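Skendley Libraries
30/09/2020

1/ The ground-floor lounge at our Tefera Road building reopens to members tomorrow morning. We would like to set out how the room will work, as a number of members have written to ask.

2/ The lounge closed in July so that the floor could be repaired and the walls repainted. The work is finished. We thank all those who used the reading room upstairs in the meantime and put up with the noise from below.

3/ Opening hours will be shorter than before. The lounge will open at 9 each morning and close one hour before the rest of the building, to allow time for cleaning.

4/ Members asked whether the old seating would be kept. The sofa and armchairs had become difficult to clean and have been passed on to Kimus, a furniture reuse scheme, which collected them last month.

5/ The replacement seating is orange. This was the first choice of members who replied to our summer survey, to which we received 127 replies. Grey came second. We recognise that a smaller group would have preferred to keep the green.

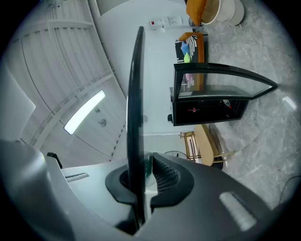

6/ Cushions will stay on the sofa for the time being. We considered putting them into storage, but several older members told us that they need one behind the back in order to sit for any length of time. Covers will be washed weekly.

7/ Please return cushions to the sofa when you leave. They should not be taken upstairs or placed on the floor as seating for children. Floor mats for story sessions may be borrowed from the front desk.

8/ The round white table is intended for books, newspapers and drinks with a lid. Hot food may not be eaten in the lounge. Members who bring a packed lunch are asked to use the courtyard or the small room beside the lift.

9/ The furniture has been arranged to leave a clear route for wheelchairs and pushchairs. We ask that members do not move the seats closer together, even for short meetings. Groups may book the Lumora Room free of charge for up to 35 minutes.

10/ Several members have reported that the lounge was too dark in winter for reading small print. The walls are now white and the lights have been cleaned. Please tell staff if you still find any seat too dim and we will look at adding a reading lamp.

11/ Light switches in the lounge should be left to staff. If a light needs to be turned on or off, please ask at the desk.

12/ The cost of the new seating, including delivery, was £800. It was met in full from the furnishings budget for this year. No money was taken from the book fund, and orders for new titles are not affected.

13/ Lost property found during the work is being held at the front desk. It includes a child's raincoat, two pairs of reading glasses and a set of keys on a blue ribbon. Items not claimed by the end of next month will be given to charity.

14/ Comments on the lounge may be left in the book at the front desk or sent in reply to this thread. Replies are read on working days. Questions about loans and renewals should be sent through the online account as usual.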